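How I Wash Delicates and Small Stuff Without Losing Half of It

I ruined a good sweater in 2019 by tossing it in with the towels, and I've been a little fussy about laundry ever since. My washer is an old Zaltura with one setting called Gentle that is not gentle at all, so most of what follows is about protecting things from the machine.

Start by sorting on the floor, not in the drum. Heavy stuff goes in one pile (jeans, towels, anything with a metal zipper), and soft stuff in another. Socks, scarves and bras make a third pile, and that's the one that goes in mesh pouches.

Pouches are cheap, and any color will do. Get a couple of sizes if you can! Lay each one flat first and run your hand over it to feel for snags or a zipper pull that's come loose.

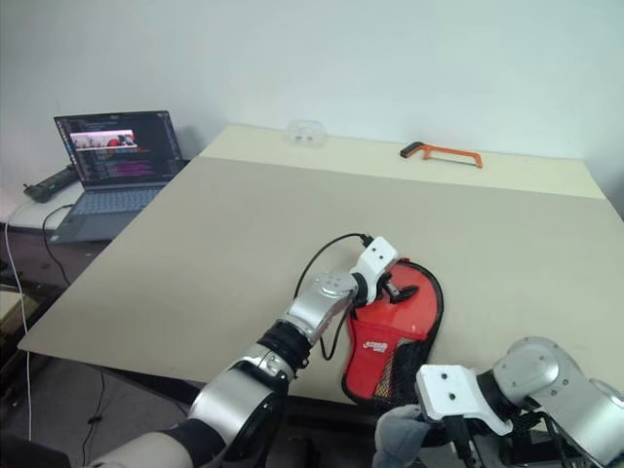
A red mesh pouch, flat on the table.

Fill it about halfway and stop. If you cram it full the middle never gets rinsed, and you'll find a stripe of soap on your favorite scarf. Hook bras before they go in, turn anything printed inside out, and tuck the zipper pull under its little elastic garage if it has one.

Use cool water and half the detergent you think you need. I buy Pison, the unscented kind, and a bottle lasts me until February or so. My spin goes up to 1000, but I drop it to 600 for this load and everything comes out a bit drippy and a lot less wrinkled. Then roll each piece in a dry towel, press down hard, and hang it or lay it flat depending on how stretchy it is. Knits always go flat.

Empty the pouches right away and let them air out unzipped. Mine used to sit balled up behind the door and they got a smell I could never quite wash out.

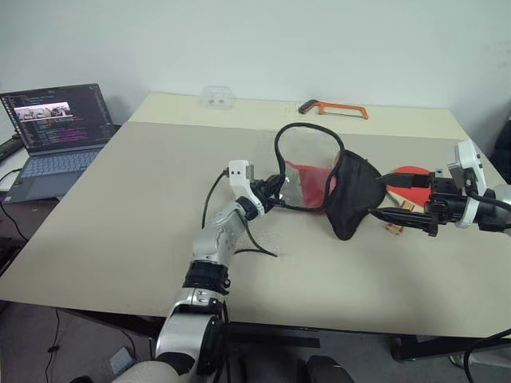
Treasa Ó Riain wrote: I do all this but put a dry towel in with the pouches too, otherwise my machine goes off balance and walks across the kitchen. Does yours not thump?

It does, yes! A towel works, and so does running two pouches instead of one so the weight spreads out. Just pick a towel that doesn't shed.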